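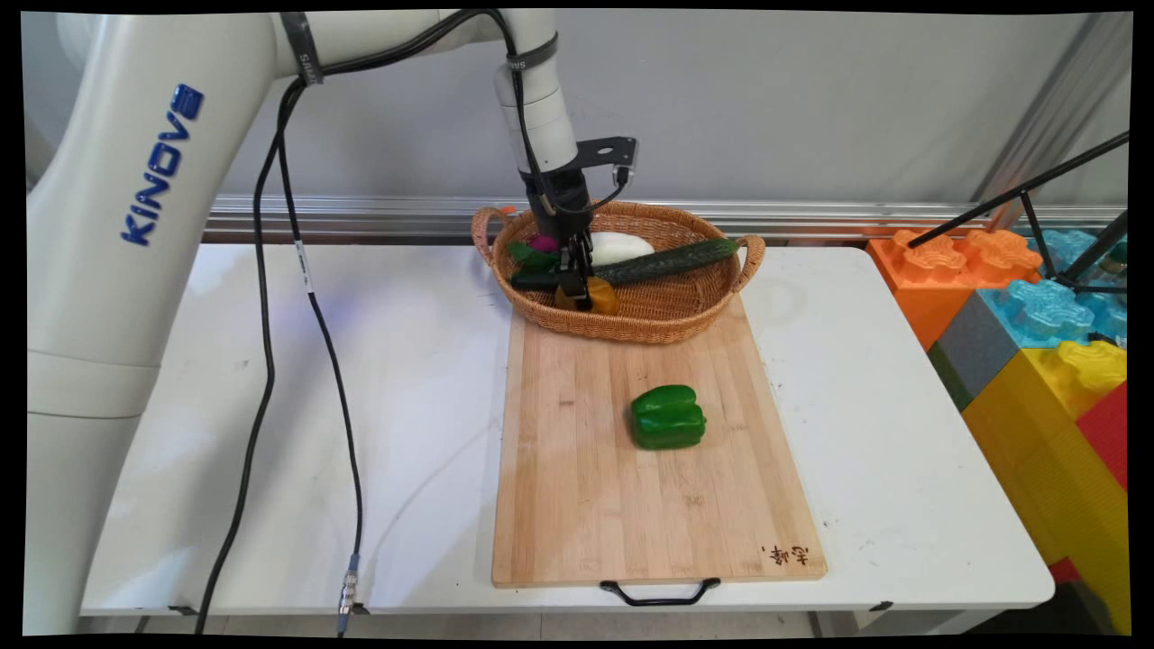 How long do households keep fresh cucumbers before eating them? Most eat them within a week of buying them.

We asked 336 households in Drernwood to keep a food diary for 30 days. Cucumbers left on the counter were eaten sooner than those kept in the fridge - often the same day.
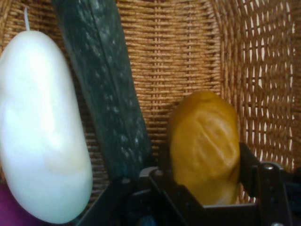
Lindiwe Adams | Visser Food Study | 11/25/23

Figure 2. A dark green cucumber next to a white candle.

4.2 Storage place

Diaries listed whole cucumbers and cut ones separately. Cut pieces were thrown out more often.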